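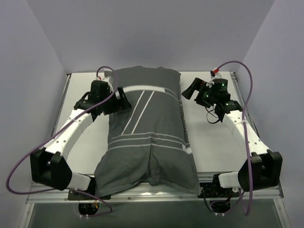
Parby Pillowcase Demos: README

Hi, and thanks for downloading this. Parby is a set of teleoperated demonstrations on one bimanual tabletop cell, and everything in it has to do with pillows and pillowcases. I recorded most of it myself through December, with Efthymia Economou taking the shifts when my wrists gave out (if you have never driven two leader arms for an afternoon, try it before you laugh). Version notes are at the bottom. If you read only one section, make it "Known problems".

What you get

There are 1269 episodes. Of those, 409 are marked as failures and I left them in on purpose, so please filter on the success flag if you only want clean ones. Each episode is one folder with the video, the joint positions for both arms, the gripper openings, the leader commands and a little text file with my comments. The comments are worth a look. Some just say "fine" and some are a paragraph of me complaining about a corner.

Tasks

There are 3 tasks, and the task name is the first part of the folder name.

straighten: the pillow starts crooked or rumpled and has to end up lying neatly on the table.

pull_down: the pillow is sticking out of the case and the arms work the hem down over it. Hardest by a mile.

strip: take the case off. I thought this would be the easy one and it has its own special misery, because the pillow follows the case right off the table if you don't hold it with the other arm.

How the demos were done

Leader-follower, both arms at once, one person driving. The driver sat facing the table and looked straight at the cloth, no screen. That matters for you, since I could see things the fixed camera can't, like a fold tucked on the far side of the pillow. If your policy seems to be missing information at those moments, it probably is!

The leader grips are the Nonilberg ones with the finger loops. Recording starts when the driver squeezes both grips and stops on the foot pedal. I trimmed the dead time at the start but left the ends alone, so you'll often see the arms sitting there for a moment while I hunted for the pedal with my foot.

My habits, which you will inherit

I grab with the left arm first almost every time and keep the right one open and waiting. Efthymia does it the other way and moves faster. The operator field says "me" or "EE", so you can train on one of us or both. In my own tests the mix did worse on pull_down and made no difference on straighten, but I only ran 200 rollouts and I wouldn't bet lunch on it.

I also pinch the fabric much closer to the edge than you need to. Started as caution, turned into style. Sorry in advance to anyone whose robot picks it up.

Known problems

Gripper openings on the right arm drift a bit over a long session. I rezeroed between sessions but not during them.

Purple cables swing in front of the forearms now and then. If you're doing arm segmentation, mask them.

The stretchy part of the day: late episodes are sloppier than early ones. Session order is kept in the index file, so you can check that for yourself.

The success flag is my opinion. For straighten I asked "would I leave it like that on a bed in front of my mother", and Efthymia is stricter than my mother. We never did reconcile the two standards.

Loading it

Run the Kirnodico loader from the tools folder and point it at the top directory. It'll build the index the first time, which is slow, so go make coffee. After that it's quick. If it complains about a missing comments file, make an empty one in that episode folder and it will move on. Yes, I know. It's on my list.

Use and credit

Use it for whatever you like, research or otherwise. If you publish, cite the Papadakis workshop note that comes in the docs folder. If you find a mislabeled episode, send me the folder name and what you think the label should be, and I'll fix it in the next upload.

Version notes

Thursday, January 13, 2022: first public upload. Removed the sessions where the clocks on the two arms disagreed. Renamed "undress" to "strip" after Efthymia objected to typing it. Old folder names still work in the loader.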